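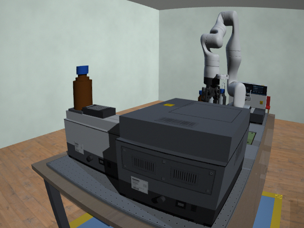

2 min read

Gripper trial FAQ
By Noémi Csonka — February

Which grippers are you comparing?
Two: the Bronov linkage gripper and the Illés parallel gripper. Both run on the same arm model in simulation.

Why bottles with blue caps?
They are what the Padcombe lab handles most. The small ones stand close to other equipment, so finger clearance matters.

How many picks does each gripper get?
84, split between the small amber bottle and the tall one. A pick counts if the bottle is lifted and held for 8 seconds.

Can I change the table layout?
Yes, but save it under a new name. Moving the large instrument changes the approach path, and old scores won't compare.

Does a simulated pass mean it will work on the bench?
No. Cap friction is a guess for now — Volker Kuhlmann is measuring it.

Who do I ask about controller settings?
Fanni Hegedűs, any afternoon except Wednesday.

This site uses cookies to remember your settings. Accept | Manage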